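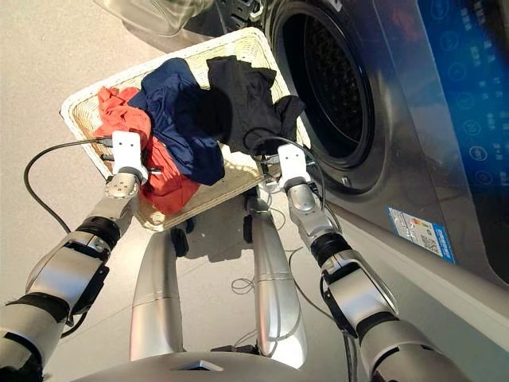
Woven basket at the rim of a front-loading washing machine.

Mikcombe Flurel 2 Laundry Drain Pan

The Flurel 2 is a one-piece drain pan for front-loading washers installed on finished floors, upper stories, or in closets with no floor drain. It catches slow leaks from door seals, hose fittings, and pump housings and carries the water to a standpipe or an outside drain line.

It will not contain a burst supply hose. For that, fit a shutoff valve such as the Clesier inline model, sold separately.

Construction
The pan is molded in a single piece with no seams or glued corners. The floor slopes toward the outlet from all four sides. Ribs under the feet spread the load and keep the washer clear of standing water. The front lip is lower than the other three sides so that the door and lower access panel open without hitting it.

Specifications
Outside width: 30 in
Outside depth: 30 in
Maximum static load: 800 lb
Outlet: side or bottom, threaded, plug supplied for the unused port
Color: gray
Box quantity: 1

The load rating applies to a pan fully supported by a flat floor. Do not set the pan on joists, blocks, or carpet.

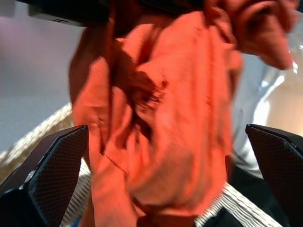

Measure the washer at the feet and again at the widest point of the cabinet. The feet must sit inside the ribbed area. The cabinet may overhang the lip, provided it does not touch it during the spin cycle. Allow for the drain hose at the back.

Installation
1. Sweep the floor and check it for level in both directions.
2. Dry-fit the pan and mark the outlet position.
3. Connect the drain line by hand, then a quarter turn with a wrench. Do not use pipe dope on the plastic threads.
4. Pour a cup of water into the far corner and confirm that it reaches the outlet.
5. Lift the washer in. Do not slide it over the lip.
6. Level the feet and tighten the locknuts.

Stacked units must be strapped to the wall according to the washer maker's instructions. The Flurel 2 is not rated for use with pedestals.

Accessories
Woo leak alarm, battery powered, clips to the rear wall of the pan
Replacement outlet plug, bag of 100 (trade only)
Clesier inline shutoff valve

Trade orders and drawings: Jae-in Wi, Mikcombe technical desk. Orders placed in September ship with the revised outlet gasket, which also fits older pans.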